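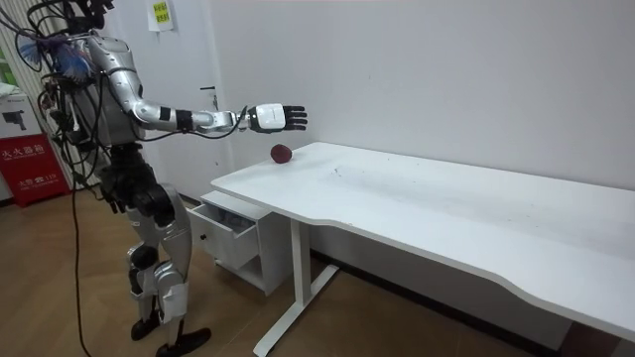
A silver and white robot at a long white table.

Rasha Geagea has shot portraits of stage actors for Prallia since she left school. She prints them herself, 492 so far.

"People ask for the famous ones," she said. "I like the understudies."

She gives each sitter four frames -- no more. "By the fifth they're posing."

Does she keep the rejects? "In a drawer. My editor, Issa Khasawneh, wants them for the October book. I haven't said yes."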